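### 3.2 Demonstration Collection

Demonstrations for the bagging task were recorded with two Bollero hand-held grippers, one in each hand of the operator. Each gripper carries its own camera, and a further camera records the workspace from head height. The task uses a thin plastic shopping bag and an open cylindrical container on a bare tabletop (Figure 4).

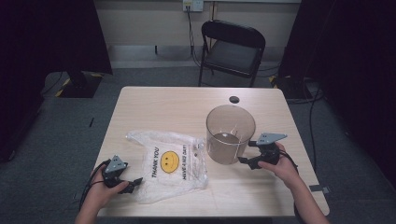

Bag pose was not reset to a fixed template. The operator crumpled the bag between episodes and dropped it on the table, so that the policy would see a wide range of folds at the start of an episode. We recorded 53 episodes in each of 11 sessions and dropped any episode in which tracking was lost on either gripper for more than 17 consecutive samples.

The gripper views are much harder to interpret than the head view. Once the plastic lies over the container, its folds and highlights cover much of the object — the lower part, between the finger pads, is often the most reliable cue for closing. For this reason we do not crop the lower half of the gripper images, as was done in the Ntuli baseline.
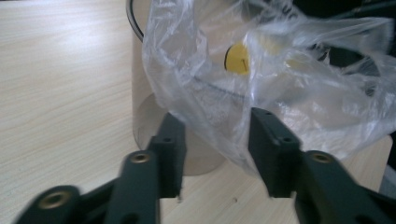

### 3.3 Action Labels

Gripper poses are expressed relative to the pose at the start of each action chunk. Gripper width is kept as an absolute value and smoothed with a median filter of length 7.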